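Wustley Household Collection: Pre-Session and Post-Session Inspection, with Comments
Hand-held gripper, domestic rooms, snack tray task
Revision for September

Tick, cross or N/A. A cross needs a comment. "Fine" is a tick with extra letters, so please just tick.

Part A. Tool, before leaving the charging shelf

A1. Finger pads seated, no lifting at the corners. TICK
A2. Linkage arms move freely through full travel. TICK
Comment: Slight squeak on closing. Squeak is in the Bririne log already, where it has been described four different ways by four different people. It is the same squeak.
A3. Pin heads flush, nothing catching on sleeves. TICK
A4. Lens wiped with the cloth and not with a shirt. TICK
A5. Clock matched to the logging computer. CROSS, then TICK
Comment: Out by 461 milliseconds on first check. Resynced. The Kultau method lines up finger width against video after the fact, and at that offset the policy learns to grab things slightly before it has arrived at them. We have a whole afternoon of that from the first round and it's a very confident afternoon.

Part B. Room

B1. Householder has agreed to the room being recorded. TICK
B2. Mirrors, screens and paperwork out of view or covered. TICK
B3. Floor clear for one full step in each direction. TICK
B4. Working surface matches the type on the session sheet (hard, soft, patterned). TICK
Comment: Soft and patterned. The session sheet calls this "surface class 3". Everyone else calls it a bed.
B5. Curtains left as found. TICK
Comment: Bright windows stay in. The trial that used controlled lighting scored beautifully until it met a morning. 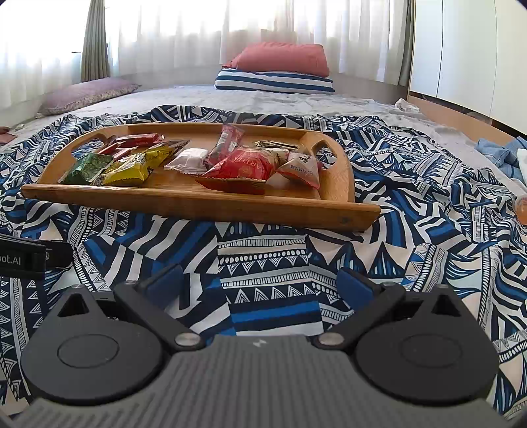

Inspection comments by the Trịnh bench, Wustley
Filed under: Checklists, Field Collection

Part C. Objects

C1. Tray level enough that nothing slides by itself. TICK
Comment: Level is a generous word for anything resting on bedding. The wording used to say "level", and was changed after a month of crosses.
C2. Packets sealed, no crumbs. TICK
C3. Mixed wrappers: shiny, printed and plain all present. TICK
Comment: Good spread of colours. Reds lean on reds, which is the hard case. Where two wrappers of the same colour overlap, the earlier model treated them as one long snack and tried to lift it by the middle.
C4. At least one packet with clear space around it. TICK
Comment: The white one, on bare wood. Start there if the operator is new.
C5. Large puffy packet gripped by the edge only. N/A until run
C6. Handle openings in the tray unobstructed. TICK
Comment: Cloth pattern shows through both. Leave it. The model needs to learn that a hole is a hole, whatever colour is behind it.

Part D. During the run

D1. Begin with fingers open and the tray in view.
D2. One packet per demonstration. If two come up together, put both back and mark the run as spoiled. Do not mark it as efficient.
D3. No talking to the packets. The microphone is on.
D4. If the tray moves, keep going. Recovery is useful data and we have far too little of it.

Part E. After

E1. Files copied and counted before the card is wiped. Kultau set stood at 1379 demonstrations recorded and 1131 kept after screening. The gap is mostly spoiled runs under D2, plus a batch with a thumb over the lens.
E2. Screening done by someone who did not hold the gripper. People are very forgiving of their own wobble.
E3. Note the effect of surface class. On the held-out homes, training with soft surfaces included beat the hard-surface set of the same size, 1000 demonstrations each. Most of the gain was on trays that tilt. We would like this repeated before it's put on a slide.
E4. Snacks returned to the householder. Eating one is a cross, with comment.

Outstanding: squeak (A2), spare pads, and a decision on whether "puffy" needs a definition.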